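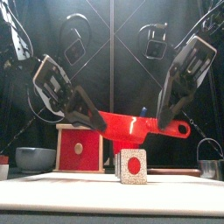

Subject: Re: [list] Open day at the Bloxham workshop, anyone going?

Hi all,

> Is it worth the drive if I'm only into hobby arms? And do they
> let you get close, or is it all slides?

I went, and yes, go if they run it again! I did the full 100 miles each way and would do it again tomorrow. There were 4 stations and hardly any slides (the Vosono talk had a few, and I skipped most of it for coffee).

The one I kept going back to was the Sular table, with two arms working over a bunch of kitchen stuff, a bowl, a little metal pot, that sort of thing. They had both grippers on one shiny red pan-like thing with a long handle, and I just love watching two arms share a load. My own pair at home would have a fight over it.
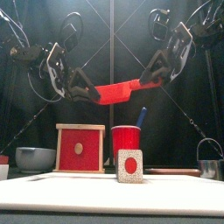 I asked about the software and got a very long answer about Drastico, which I half followed, so I'll leave that to someone who knows it. The printed red bar was my favorite part, one gripper at each end and the thing up in the air between them. I'd like to try that with my cheap servos, though I have 18 of them in a drawer and trust maybe two.

Parking was a pain, by the way. Use the lot behind the building and bring cash for lunch.

Happy to answer more on the list.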